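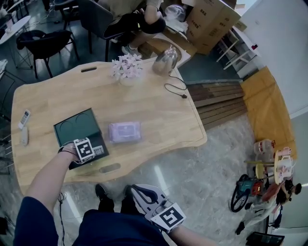

FOR IMMEDIATE RELEASE

Grakodberg opens up its hand-held gripper build to anybody with a table and a free weekend

June 12, 2021

Hi, I'm Anjani Gunawan, and I get to write the press release this time since Tarek Mansour wrote the last one and swore off it. Grakodberg is a small shared workshop, and today we're putting out the full build notes for Boria, our pair of hand-held grippers. They're free. Print them, change them, build a left one and never get to the right one (I did that for most of a winter).

Boria is two grippers, one for each hand, and you squeeze them to open and close the jaws. Each one carries a cube with black-and-white square markers on it so software can work out where the gripper is while you move stuff around. Later on, those movements can be used to teach a robot arm the same job. We wanted a way to get that kind of practice data without owning an arm, because an arm costs more than our rent!

Most of the testing happens on a coffee table, the wavy one with the handle slots cut in the top. Boxes, a pack of wet wipes, remotes, a vase of fake flowers, the glass kettle. Wet wipes are harder than they sound. The pack sags when you pick it up by one end, and our first jaws kept folding it in half, so Sang-wook Na redrew the curve and we lined it in black. Boxes have their own trouble. If you come at one from the side, the cube can bump into it before the jaw gets a decent hold, and I still do this more than I'd like to admit. The notes have a whole page on where to mount the cube and we're not done arguing over it.

Between all of us we logged 1,025 pick-ups before we felt okay sharing the design. Marwa Fawzy did some 200 of those in one sitting and then asked for a wrist strap, which is how the strap got into the parts list. Please don't skip it. My forearm was sore for days without one.

"I thought I'd hate working with something stuck on each hand," said Marwa. "After the first hour I was reaching for my coffee with it."

The download has the drawings for the jaws and the cube, the marker sheets ready to print, a parts list with 12 items, and the little program we use to check that the markers are being picked up. We call that program Lahlou. It's plain looking and it crashes if you unplug the camera while it's running, so don't do that. Lenuța Nedelcu is working on a fix and hopes to have it out by November.

The printed parts for one pair took us 88 hours on our slow machine. Yours is probably quicker. If you don't have a printer at all, the folks at Zimbridge, the workshop across the river, have offered to run parts for people who bring their own filament. Call ahead, they get busy.

We're holding a build night at Grakodberg once a month for anyone who gets stuck. Bring whatever you've got, even if it's a bag of screws and half a jaw. Kids are welcome and there's floor space for them. The chairs go fast, so a cushion isn't a bad idea.

For the files, questions or a spot at build night, ask for me or Lenuța at the Grakodberg front desk. If you build a pair, send us your jaw changes too, especially if you've figured out bottles.

Press contact: Anjani Gunawan, Grakodberg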